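Call for Participants: Remote Operators for a Study of Tool Sorting by Two-Arm Robots

The Mundon Laboratory for Manipulation Research invites applications from adults who wish to take part in a study of how robots learn to handle hand tools. The study is carried out at the laboratory's Cetmont site and begins in February. Participants will guide a pair of robot arms by means of two hand-held controllers and will be paid for all time spent on site, including training.

The study follows earlier work under the Paquette project, in which operators recorded 1,171 demonstrations of sorting tasks. After review, 1,124 were kept for training. The trained policy placed pliers and screwdrivers well but performed poorly with wrenches. Polished metal under strong light was hard for the system to locate, and tools lying close together were often grasped as one. The present study asks whether demonstrations by people new to robot operation, recorded with short spoken comments, lead to better results than those of trained staff.

Wrenches of different types and sizes are used in the task, together with a teal tray.
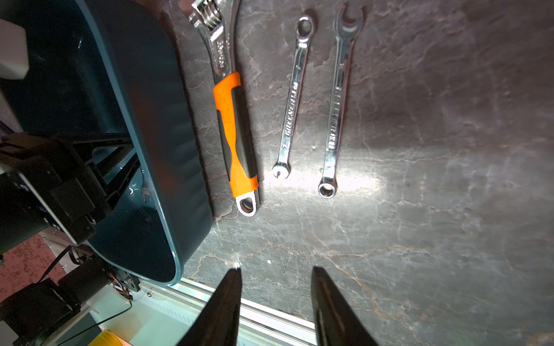
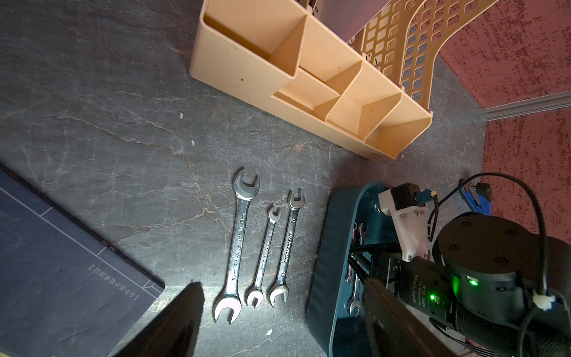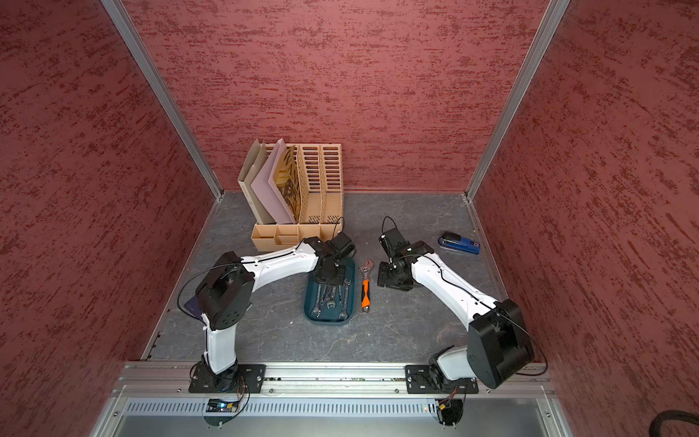 Tanko Oyelaran wrote after the earlier round that the first hour was the hardest, as the arms answered small movements of the hand more closely than expected, and that the spoken comments would have helped had they been part of the method at that time. New participants, the same letter suggested, should be given longer to practice before any recording is made. The training period has been extended accordingly.

Requirements

Applicants must be 18 years of age or older and have full use of both hands. Normal or corrected vision is required. No background in engineering or programming is needed. Persons who recorded demonstrations for the Paquette project are not eligible.

Schedule and conditions

Each participant will attend six sessions of two hours, with a break at the midpoint. Morning sessions begin at 9:00 a.m. Hand movements and voice will be recorded through the Skileck software, and recordings will be stored under a participant number. Participants may withdraw at any stage without loss of payment for sessions already attended.

How to apply

Applications should be made on the form available from the Mundon front office in Cetmont. Applicants should state which hand they write with and whether they prefer morning or afternoon sessions. Those selected will receive a consent form and a list of session times by mail.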